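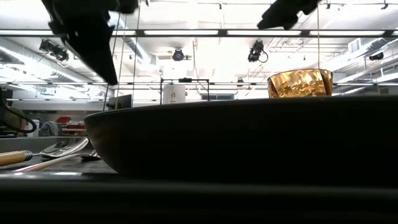 A consulta inicial de quiropraxia é reembolsada pelo plano Lenow?
O reembolso depende de pedido médico prévio e cobre até 38 sessões por ano de contrato, incluída a primeira avaliação.

isiden_adm escreveu:
Cabe uma ressalva. No contrato coletivo que administramos, a avaliação inicial é lançada à parte – código próprio, sem desconto no limite anual.

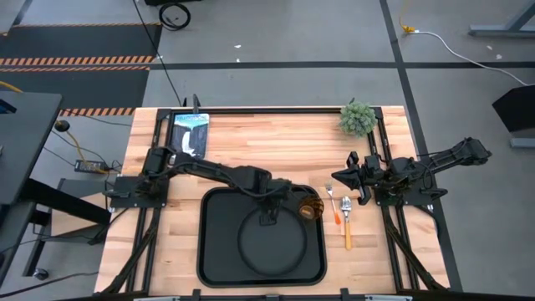
O nosso manual, revisto em maio, mantém essa separação, e os recibos devem trazer as duas rubricas.

recepcao_bae escreveu:
Discordo, com o devido respeito. Apresentamos mais de 168 pedidos neste exercício e todas as avaliações foram descontadas do limite.

isiden_adm escreveu:
Trata-se então de contratos individuais, cuja cláusula é diferente. Peço que confira o anexo de cada beneficiário.

recepcao_bae escreveu:
Conferido. São individuais, mas o anexo nada diz sobre a avaliação. Mantenho a discordância e encaminharei consulta à operadora.
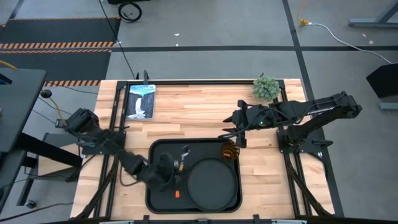 Mesa com bandeja preta e copo âmbar facetado.

skesbridge_fat escreveu:
Solicito que a resposta seja publicada neste tópico.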